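The drawer that holds the house together

Every house I've lived in has had one. Second drawer down, usually, under the cutlery and above the tea towels, and you have to jiggle it because something at the back (a whisk? a protractor?) has turned sideways and jammed against the frame. Mum called ours the bits drawer. My in-laws say the everything drawer, and a friend from Perth swears hers has only ever been known as Kevin's mess, after a previous tenant.

I've been a bit obsessed with mine since we moved to Wustley in May. We packed 7 boxes of books, labelled by author, if you don't mind, and the contents of the bits drawer got tipped straight into a green shopping bag and driven up on my lap. It was the first thing we opened. We needed scissors, then a torch, then an allen key, and by tea time the bag had done more for us than the removalists had!

So I decided I'd give it a proper going-over, and I started asking everybody I met what they kept in theirs. People love this question. Ask someone about their super and they'll find a reason to go and check the barbecue, but ask about the drawer and they'll walk you into the kitchen and show you.

What I found, after a winter of nosing through other people's kitchens, is that the drawers are pretty much the same drawer. Dead batteries mixed in with live ones. Birthday candles, half burnt. A takeaway menu from a place that shut years ago (ours is for Hegyi, a little bakery that did cabbage pies, and I will not be throwing it out). Rubber bands off the asparagus. Soy sauce fish. A key.

The key deserves a word. I've got 3 that open nothing I own, and one of them has Deltholm stamped on the bow, a name that means nothing to anyone in my family. I tried it in the shed, the side gate, the filing cabinet and, in a weak moment, the neighbour's letterbox. Nothing. It went back in the drawer, where it'll stay until the next move.

Then there's the tape. I reckon you can tell how a household deals with trouble from its tape. There are the sticky tape people, who are optimists, and the masking tape people, who have started painting something. My dad was strictly a black electrical tape man. He used it on torch handles, cricket bats, the aerial, the dog's lead and once on a pavlova box, and he never bought a roll that anybody witnessed. I keep one myself now, and I've caught myself winding it round the broom.

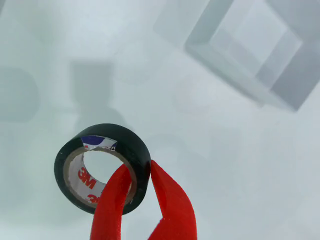

To tidy or not to tidy

I did try being organised. I went to Cornska, the big homewares barn out past the roundabout, and came home with a bamboo insert that cost me 20 dollars and had little compartments for all the things I was going to be sensible about. It looked gorgeous for a fortnight. Then the compartments filled up with the wrong stuff - a pencil sharpener in with the fuses, a lone chopstick lying across the lot - and I couldn't find a thing. In the old muddle I could shut my eyes and put my hand on the bottle opener.

The insert has gone to the laundry, where it holds pegs. The drawer is back to its natural state and sticks every time I open it. Last night it was the protractor again.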